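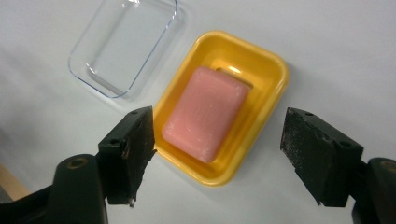 Prepared by Thongdee, Technical Documentation Section, for the Treltlow Collection Program
Issued 29/01/2018

Section 4. Recording Demonstrations with the Hand-Held Gripper

4.1 Purpose of this section

This section sets out the procedure for recording demonstrations of the soap transfer task with the Festlow hand-held gripper. It applies to all operators at the Jerthorpe site. Assembly, charging and first-time calibration are covered in Section 3 and must be complete before any recording is made.

The task uses two trays, one clear and one yellow, and one bar of pink soap. In each demonstration the operator picks the bar out of one tray and places it in the other. The direction of transfer is given on the session sheet.

4.2 Preparing the table

1. Clear the working area of the white table. Tools, session sheets and drinks are to be kept outside the view of the gripper camera.

2. Wipe the tabletop with a dry cloth. Do not use spray cleaner during a session.

3. Set the two trays flat on the table. They may lie at any angle to one another, and their rims must not touch or overlap.

4. Place the soap in the starting tray with its broad face up. The bar should rest on the floor of the tray and should not lean on the rim.

5. Check the preview screen. Both gripper fingers must be visible in the lower part of the view.

Note: The clear tray can be hard to find on the preview screen, as the table shows through its floor. Look for the thin lines along its rim and walls. If these cannot be made out, adjust the room lighting before continuing.

Note: A small spot of glare on the wall of the yellow tray is acceptable. Glare that covers the soap is not.

4.3 Checking the fingers

1. Open the gripper fully and inspect the inner face of each finger pad.

2. Remove dust and soap residue with the brush supplied. Scuffs and light surface wear do not affect recording and need not be reported.

3. Confirm that the screws holding the pads are seated. A pad that moves under finger pressure must be replaced before use.

4. Close and open the gripper twice. The opening value on the screen should return to zero each time the pads meet.

CAUTION: Keep fingers and loose clothing away from the pads while the gripper is closing.

4.4 Recording a demonstration

1. Hold the gripper above the table with the fingers open and pointing down toward the work. Press the record button once and wait for the tone.

2. Remain still for 2 seconds. The system uses this interval to establish its starting position.

3. Move toward the starting tray at a steady pace. Turn the wrist so that the pads line up with the two long sides of the bar.

4. Lower the pads into the space between the soap and the tray walls. Where this space is narrow on one side, shift the gripper slightly and approach again without stopping the recording.

5. Close the fingers until the bar is held. Do not squeeze further.

6. Lift the bar clear of the rim, carry it to the other tray and lower it until it touches the floor of the tray. Open the fingers fully.

7. Withdraw upward, hold still and press the record button again.

A demonstration may last no longer than 60 seconds. Longer recordings are closed by the system and marked incomplete.

CAUTION: Do not steady the tray with the free hand. A hand in view makes the recording unsuitable for training.

4.5 Changes between demonstrations

Move at least one tray after every demonstration. Over the course of a session, the operator should vary the angle of each tray, the distance between them and the height from which the gripper approaches. Recordings made from one repeated layout are of limited value to the learning system.

A worn bar may remain in use as long as it keeps its general shape. Replace a bar that has cracked or become soft, and enter the change on the session sheet.

4.6 Failed attempts

If the soap is dropped inside either tray, pick it up and complete the transfer. Mark the recording "recovered." If it falls on the table or the floor, stop the recording and mark it "failed." Failed recordings are not to be deleted. They are stored separately and reviewed at the end of the collection period in July.

4.7 Closing the session

The target for this task is 1096 accepted demonstrations across all operators. At the end of each session, transfer the recordings to the site computer, compare the number of files with the session sheet and sign the sheet. Return the gripper to its stand with the fingers open. Instructions for uploading are given in Section 5.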